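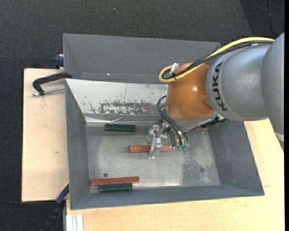

Figure 3. Grasping workspace with four blocks in the bin.

4.2 Learning to grasp from self-labeled attempts

We trained the grasp predictor on attempts collected by the arm itself. The training bin was filled with a mixed set of household and hardware items from Ikholm, and the contents were stirred by hand at the start of each session. For each attempt the policy received one image from the fixed camera and returned a position, a wrist angle and a closing width. The label was one if the fingers stopped short of full closure after the lift, and zero otherwise. No human labels were used.

The blocks in Figure 3 were held out of training. We chose them for testing because their shape is simple but their placement matters. A block that lies close to a wall or to another block leaves little room for the fingers, and many of the angles that work in the open will cause a collision. We compared three methods on these blocks. Gralten is our full method. Frota uses the same network but is trained only on attempts where the target was at least one finger width from its neighbors. The third is a hand-written planner that fits a box to each object and grasps across the short side.

Each method was given 200 attempts. The blocks were dropped into the bin again after every four attempts. We counted an attempt as a success if the block was lifted clear of the walls and held until the arm reached the release point. Gralten succeeded in 97 percent of attempts and Frota in 71 percent. The planner fell between the two when blocks were apart and did worse than both when they touched.

Most of the Frota failures had the same form. The network chose a good angle for the block but ignored the wall, and the motion was stopped by the force limit before the fingers closed. Gralten made this error only with blocks lying in a corner. Adding 700 more training attempts with objects pushed against the walls did not change its result in the corners. We return to this case in Section 5, where the wrist is allowed to tilt.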